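Four months beside the arms

7 April 2026

I work at Gronitz, in the packing hall, and I did not plan to write about robots on this blog. Usually I write about my garden and about the train to Skidano. But my sister asked me three times what it is like now at work, and my answer was always too long for the telephone.

How it was before

We pack small goods for shops: tapes, brushes, kitchen things, whatever the customers order. A full shift was 2000 pieces for one person. You take it from the tray, you put it in the row, you turn it so that the label can be read, and again. After some years my right thumb was hurting also on Sundays and holidays. I never complained much, because everybody at the table had the same thumb.

Then the company bought arms from Gajdoš, and before they came to us we had a meeting. The manager said that no person will lose the place. I believed the half of it. Two colleagues went to the warehouse in Darkurow, and they say they went by their own wish, but I think one of them would have stayed if the tables had stayed.

What I do now

My work has now the name "cell operator". I have 300 more in the month, and I am glad for it. I prepare the goods, I start the task, I watch, and when an arm stops I must find out why. In the first weeks I was more tired than before. My hands were resting but my head was not. When you pack with your hands, you can think about dinner. When you watch, you must really watch, and the hours are longer.

There is also less talking. Before, we were sitting four at one table and we knew everything about each other's children. Now each of us stands at a different cell, and we talk only in the break. I asked if two cells can be placed closer together. They are still measuring the floor for this.

The tape task

Masking tape is the task I know best. The rolls are stacked in a white tray, and the arms have also to work with rolls that lie flat in a row on the counter. For a person it is nothing. For the arm a roll is a difficult thing, because it is low and round and easily moves away when the gripper comes a little from the side. I learned to look at the gripper and not at the roll.

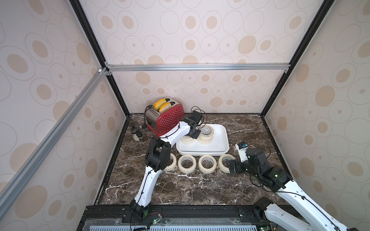 What I would ask from the company

First, a chair with the correct height, because watching is also work for the back. Second, more training. We had one day, and the manual was translated in a hurry, so in some places I understand the original better. Third, I would like that we change cells every week, so that one person does not look at tape the whole April.

My thumb is better, this I must write too. In the evening I can open a jar again without asking my husband. If you work in a similar hall, please write me in the comments how it was organized at your place, and especially if you still sit together.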